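Hopkin Room Users' Group
Minutes of the March meeting, Lutville

Last updated: March, 4:15 p.m.

Present: Raymonde Melnyk (chair), Marius Moldovan, Su-bin Pyo, A-yeong Tak
Apologies: Bok-nam Son
Minutes taken by Su-bin Pyo

1. Minutes of the last meeting

Agreed with one correction. The spare key is held at the front desk, not by Marius.

2. Litter left on tables

Raymonde said the round white table needs to be cleared every time the room is used. Snack wrappers, tissues, a face mask and a plastic bottle do not belong on it at the end of a session. Torn cardboard should go in the paper bin on the landing and not in with the wrappers.

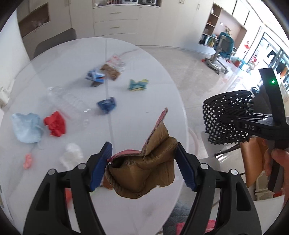
Marius asked who is meant to do the clearing. The booking form says "the last group out," but groups overlap on most afternoons and each one thinks the other will do it. After some discussion it was agreed that whoever signs the sheet clears the table, even if the mess came from an earlier group.

A-yeong asked that bottles be emptied at the sink before they go in recycling. Agreed.

Action: Su-bin to change the wording on the booking form.

3. Bags and bins

We are down to 3 rolls of bags. Huline sells them in boxes of 200. Marius proposed one box of clear and one of black. Seconded by A-yeong, carried.

Dellia have still not replied about the lid for the landing bin. Raymonde will call them again.

4. Larger items

Wrappers and tissues are simple enough, but people are unsure what to do with cord, netting and cloth. A-yeong said a big tangle of black braided cord will not go in recycling and should be kept apart from the small litter. Marius would like usable lengths saved for the craft shelf. Raymonde was against storing more odds and ends. Left that cord goes in the general bin unless someone signs for it the same day. 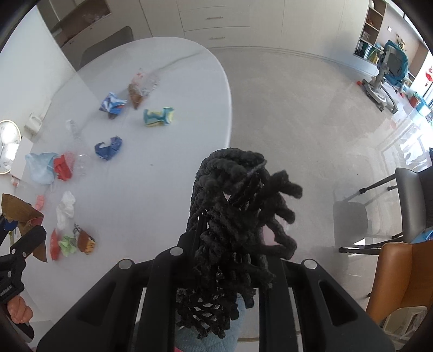

5. Any other business

The window catch by the sink is stiff again. Marius to look at it.

Bok-nam sent a note asking if the room can open at 8:30 a.m. Held over to the next meeting, when Bok-nam can be there.

Meeting closed at 4 p.m.

Comments

Bok-nam Son: Thanks for holding over the opening time. I can take cord off your hands if it comes up again.

Marius M.: Window catch is done. It only needed oil.

A-yeong Tak: Can item 2 say which sink? There are two.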